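4.3 Operating Rules for the Memory Module Task

The Nastis cell runs under the rules adopted in November, after the first series of 116 insertion attempts.

The PC is disconnected from mains before the side panel comes off. The arm is at reduced speed whenever a person is within reach of the table. Grip force is set per part in the Grallus controller — operators do not change it during a run. After 3 failed insertions on one slot the run stops and the contacts are inspected. Every attempt is logged, including aborted ones; the log now holds 1,855 entries.

Rule 4 (grounding of the gripper fingers) is still under review.
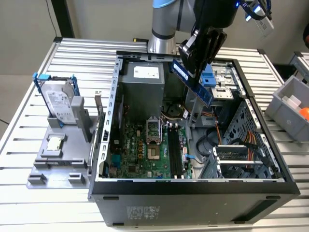
Figure 4: Memory module held in the gripper over the open case.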